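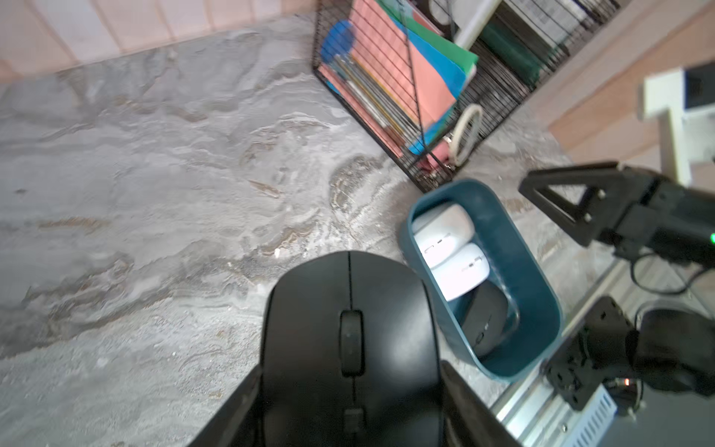 Shared Supplies and Small Electronics Checklist, Flernmont Learning Center
Completed December 28, 2022 by Aliki Margaritis
Copy to Murray Melnyk, front office

Thank you all for being patient with me while I worked through this one. I like to do the walk-through when the building is quiet, and I had a pot of tea and plenty of time, so the comments run longer than they did in July.

Marks used: OK, FIX (can wait), NOW (before the next class comes in)

1. Countertop surface clean and free of crumbs, grit and sticky patches
OK
Wipe it anyway before the mice come out. The marble pattern hides every speck in the world, and a bit of grit under a mouse will drive a person crazy without their ever knowing why the pointer jumps. I use a damp cloth first and a dry one after.

2. Computer mice: shell, buttons and wheel
OK
Look along the seams for cracks, click left and right, and roll the wheel both ways. It should feel the same all the way around. If you find gunk in the ribbing, a wooden toothpick gets it out nicely (please don't use a pin, I'm begging you). The little button behind the wheel gets forgotten, so press that too.

3. Mice: undersides and battery doors
FIX
One door is loose and I put a small piece of tape over it for now. Severino Ortuño has offered to look through his box of spare parts at home, which is very kind of him. Any battery that looks crusty goes in the lidded jar by the office and never back in the drawer.

4. Mice stored in the teal basket, no other items mixed in
OK
Last time I found cough drops and a house key in with them, so this is a big improvement! Lay them in gently, please. They aren't heavy, but dropping one on top of another is how the shells get scratched.
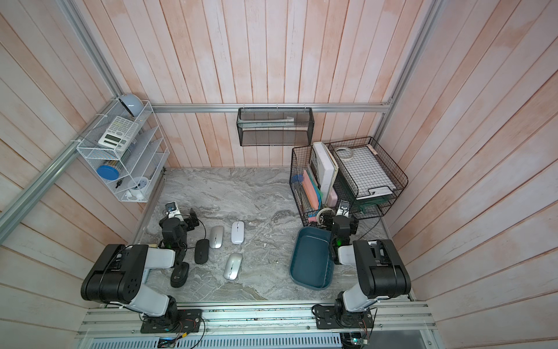

5. Mice set out and checked together before going back
OK
I find it goes much faster if you line them up facing the same way and go from one to the next, black, white, silver, whatever comes to hand, and only put each one away when you're happy with it. Otherwise you end up checking the same one twice, as I have done more than once.

6. Wire organizers: no bent or poking ends, standing level
OK
Run a finger slowly along the top edge of the mesh. Inmaculada Carretero snagged a good sweater on the old one, and we did replace it, but I still check every time out of habit.

7. Folders upright, nothing sliding out
OK
They like to lean when the organizer isn't full. I don't mind a lean as long as the papers stay in.

8. Walls: painted planks free of splinters, paint sound
FIX
The pale pink is holding up better than I expected, and I still think it was the right choice. There is one rough spot low down that could use a light sanding. Demetrio Bustamante has the key to the paint closet.

9. Power strip in the hallway, load and cord
NOW
The cord was running under the mat again. I moved it, but it needs a proper clip on the baseboard before anyone comes through with a cart.

Next check is in 30 days. If you spot something before then, write it on the back of this sheet or catch me at the desk.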